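Jolari (sorting software)

Jolari is a software package for controlling two robot arms that share one work area. It covers perception, task planning, motion planning and logging, and is used mainly for sorting small objects into containers. It was written at Olico, a small automation company, by a group led by Florante Lagman, and grew out of an earlier single-arm planner called Matić. The name is used both for the whole package and for the planning program at its center.

Background

Matić was written for one arm working over a fixed tray. It treated every pick as a separate problem: find an object, find a grasp, move, release. When Olico began work with paired arms, the first approach was to run two copies of Matić with a lock on the middle of the table. Only one arm could enter the locked area at a time, and the other waited. Lagman and Marlene Lavoie replaced the lock with a shared schedule, and the schedule became the first part of Jolari. The first version given to outside users is dated 8/8/21.

Lavoie has described the package in talks as "a timetable with a camera attached." Early versions had no user interface, and settings were kept in a single text file that was read once at startup.

Workspace model

Before any objects are considered, Jolari needs a description of the cell. This is a list of fixed shapes that the arms must not touch, along with the position of each arm's base and the height of the work surface. Frame rails, clamps and nearby furniture are entered as simple boxes. Containers are handled separately, as they can be moved between runs. Each container is stored as an open cylinder with a rim height, a center point and a keep-out ring around the rim.

The common test layout has arms on opposite sides of a flat surface, three buckets of different colors, and mixed wrapped candy spread between them. 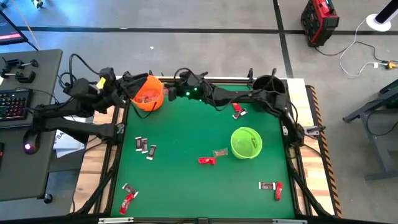

Perception

The perception program, written mostly by Danica Shehu, works from a fixed overhead or side view and, where one is fitted, a camera at the wrist. It runs in two passes. The first pass finds the containers by color and rim shape. The second looks for objects on what remains of the surface and gives each one an outline, a direction and a confidence score.

Wrapped candy is a hard case for this kind of software. Clear wrappers take on the color of whatever is under them, and shiny ones produce highlights that can split one object into two outlines. Pieces that touch are often merged. Jolari deals with this by keeping a "group" type alongside the single-object type. A group has an outline but no count, and the planner is allowed to pick from its edge without knowing how many pieces it holds.

The detector was trained on 1,341 labeled views, of which 168 were set aside for testing. Shehu later added a rule that drops any outline falling mostly inside a bucket rim, so that items already sorted are not picked again.
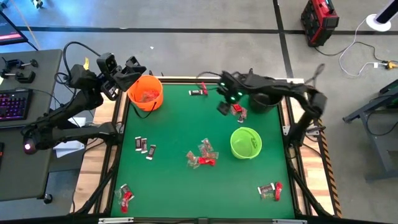
Task planning in Jolari begins with a table of costs. Each row is an object or group, each column is an arm, and the value is the estimated time to reach, grasp and deliver. Single objects lying apart are scored first and groups are left until the costs around them have settled. With a layout in which three chocolate bars lie left of center and a loose cluster of candies sits in the middle, the bars would normally go to the left arm, while the cluster stays open to either arm. Ties are broken in favor of the arm that has been idle longer.

The table is rebuilt after every release. Rebuilding was once limited to the part of the surface near the last pick, but this was dropped in October of the following year after users at Skavbridge reported stale entries when a piece had slid or rolled.

Motion planning and control

Paths are planned in joint space and then checked against the workspace model. Both arms are checked together, using 400 sample points along each path. If the paths conflict, the planner delays one arm, then tries a higher approach, then gives the object to the other arm. Valbona Janevski wrote the delay logic and maintains it.

Cables are not modeled as moving parts. Each arm carries a padded shape around the wrist and elbow that is meant to cover them, and the size of the padding is a user setting. A large value makes the arms slow around tall containers — the most common complaint in the user forum.

The controller itself is a plain position controller with a limit on gripper force. It runs apart from the planner and will bring an arm to a stop if no new command arrives within 7 control cycles.

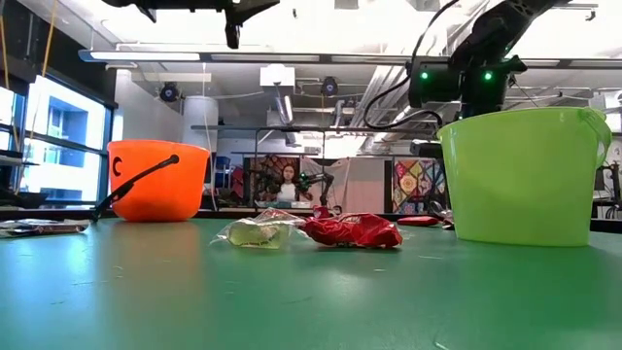 Low view across the work surface, with wrapped items lying between the orange and green buckets.

Tooling

Jolari comes with three command-line tools. The recorder saves camera views, joint positions and planner decisions to one file. The replay tool steps through that file and can run a different planner version on the same input. The third tool, written by Fatos Ristić, draws the cost table over the camera view and is used for finding out why an object was skipped.

Ristić also wrote the container setup helper, in which the user clicks on points of a bucket rim and the program fits a circle to them. Rims that are partly hidden by an arm can be fitted from the visible side, but the manual advises parking both arms first.

Limitations

The package assumes a flat, level surface and does not plan handovers from one arm to the other. Support for more than two arms has been requested several times and is listed as open. Objects leaning against a container wall are often skipped, as the keep-out ring covers them; the ring can be made smaller for each container, at the risk of contact with the rim.

See also

Matić (planner)
Bin picking
Multi-robot scheduling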